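Print this page | E-mail this page

Toltgate Stepped Desk Organizer, Clear Acrylic

Manufacturer: Pramura
Supplied by: Dillix Office and Library Equipment
Category: Desk storage / Document and book holders

General

The Toltgate is a tiered desk organizer made from clear acrylic sheet. Angled panels divide it into compartments that step up from front to back, so that the top edge of whatever stands in one tier stays visible above the tier in front. It is intended for open desks, reference counters and study carrels where a small number of items has to stay within reach and be identified from a seated position.

The panels are plain, with no printed scale, label slot or logo on the visible faces. Desk color shows through the material. On pale surfaces the organizer is noticeable mainly by its edges, which are polished and reflect overhead light. Customers who find this distracting under a direct desk lamp should order the satin-edge version (see Ordering).

Capacity and loading

Each compartment accepts paper, folders, pamphlets or thin books up to a stack thickness of 35 mm. Items should be loaded from the back tier forward. Removing the contents of the back tier while the front tiers are full does not affect stability, but the reverse arrangement, with a heavy back tier and nothing in front, should be avoided on desks that are moved or raised often.

Maximum load is 2 kg per compartment, evenly distributed. The load figure applies to items resting on the compartment floor and leaning against the panel behind. It does not apply to items hung over or clipped to the top edge of a panel.

Thick bound volumes are outside the range of the compartments. Dictionaries, code books, parts catalogs and similar items should stand on the desk next to the organizer.

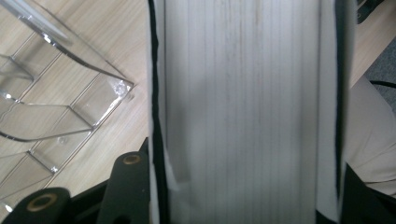
A heavy volume with a square spine and rigid covers will normally stand without help. If it has a soft cover or a rounded spine, use a separate bookend. The organizer must not be used as one: the side edges of the panels are not braced against sideways pressure, and a leaning book will in time open the glued joints. Leave a gap of at least 12 mm between the organizer and any hardcover book that is taken out and put back during the day. Board corners are hard enough to mark acrylic, and most of the surface damage reported to us is at the end nearest the books.

Material and construction

The panels are cut from cast acrylic sheet, flame polished on exposed edges and solvent bonded at the joints. There are no screws or metal parts. Four self-adhesive feet are supplied in a bag and are fitted by the customer. On varnished or oiled wood, clean the contact points on the underside of the base with a dry cloth first and allow the feet to set overnight before loading.

Acrylic is stiff but can be scratched or chipped. A light scratch appears as a fine bright line. A heavier impact leaves a whitish, frosted area that will not wipe off. Neither affects use unless it has reached a joint. Light scratches on flat faces can be reduced with Adamczyk No. 2 plastic polish and a cotton pad, worked in one direction. Do not attempt to polish across a joint.

Working temperature is limited to 80 °C at any point of the surface. Keep the unit away from heaters, laminators and the exhaust side of printers.

Cleaning

Lukewarm water with a small amount of dish soap, soft cloth, no pressure. Dry with a second cloth to prevent water spots on the panels.

Do not use window cleaner containing ammonia, alcohol wipes, acetone or scouring powder. Alcohol in particular causes fine cracks along the bonded edges, sometimes several days after cleaning. Contract cleaning staff should be informed.

Dust collects at the foot of each panel, where it meets the floor of the compartment. A soft 12 mm brush reaches this area without the need to empty adjacent tiers.

Ordering

Toltgate, polished edge: stock item
Toltgate, satin edge: made to order
Replacement feet, set of four: stock item
Adamczyk No. 2 plastic polish: stock item

The protective film is left on both sides of every panel face for shipping and should be removed before the feet are fitted. Film left in place in a sunny location becomes difficult to peel. Transport damage must be reported with the carton retained. Chips found after the film has been removed are accepted as transport damage only if the carton shows a matching impact.

Individual panels are not available as spares. The joints cannot be separated cleanly once bonded.

Page last revised: July 20, 2020

Related items

Pramura Flat Letter Tray, Clear
Pramura Pamphlet Rack, Wall Mounted
Adamczyk Steel Bookend, Cork Base
Dillix Dust Brush, Soft
Dillix Carrel Shelf Insert

Contact | Terms of supply | Copyright Dillix Office and Library Equipment | Back to top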